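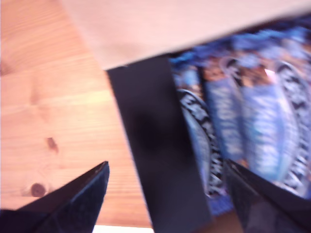

Pine tabletop with two dark knots in the grain

Filed under: Stage & Page / Spoken Word / Getting Started

How to learn a long poem by heart (and still enjoy saying it)

My first long piece was 823 words, and I had agreed to perform it at the Damasceno before I'd learned a single line. I don't recommend doing it in that order! But it did force me to work out a way of memorizing that has served me well ever since, including for a monologue of 1,606 words that I honestly believed would finish me off. If you have a reading coming up, or you'd just like to carry a favorite poem around with you, I hope some of this will save you a few evenings of pacing the kitchen.

You'll want a printed copy with plenty of white space, a pencil, and seven days if you can get them. Five will do for something short.

Step 1. Read it out loud before you try to learn it

Read the whole thing aloud, start to finish, a few times over. Don't perform it yet and don't test yourself. You are getting your mouth used to the words, and you'll soon find the spots where your tongue trips. Put a small pencil mark by each of those. If it's your own poem, a stumble may be telling you that the line needs another look, and it's much kinder to fix it now than to learn it twice (I once changed a verb the afternoon of a show and said the old one anyway, then the new one, one right after the other).

Step 2. Break it where the thought changes

Your stanzas may be the right chunks and they may not. Go through with the pencil and draw a line wherever the speaker turns to something new – a memory, a different person, a question. Give every chunk a plain nickname in the margin. Mine are things like "bus stop" and "she finally answers." The nicknames are what you'll reach for if you go blank, so make them silly if silly sticks.

Step 3. Learn the last chunk first

I know it sounds backward. Most of us start at the top every single time, so the opening gets rehearsed fifty times and the ending hardly at all, and then the voice goes small and worried just when the audience is leaning in. Learn the final chunk, then the one before it, and run those two together. Keep adding on to the front. Every run-through then carries you toward the part you know best, and that's a lovely feeling to have on a stage.

Step 4. Practice the joins

When people lose their place, it's very often between two chunks. Take the last line of one and the first line of the next and say just those, over and over, until the first pulls the second along behind it. Do this in the shower, or while you're waiting for the pasta water. Ten joins can be done in a couple of minutes.

Step 5. Say it while you're busy with something else

Once you can get through it sitting quietly, make it harder. Say it while you fold towels. Say it with the radio on low. Walk to the store and back and see how far you get. Change the speed, too: a fast, flat mumble is a wonderful test, and so is a whisper. If a line falls out, look it up right away, say it three times in place, and carry on from there.

Step 6. Try it on one person

Hand a friend the page and ask them to feed you a line only if you ask for it. No helpful eyebrows! You'll wobble more than you did alone, which is perfectly normal. Sleep on it and do it again the next day.

Step 7. Leave it alone on the day

If you're on at eight on Thursday, do one calm run in the morning and one before you leave the house, then put the page in your pocket and keep it there. If you do dry up on stage, stop, breathe, and think of the nickname for the chunk you're in. A pause feels endless from where you're standing, and to the people in the chairs it usually sounds like you meant it.

Keep the marked-up copy afterward. When you want the poem back in a year's time, begin with those pencil marks and the joins.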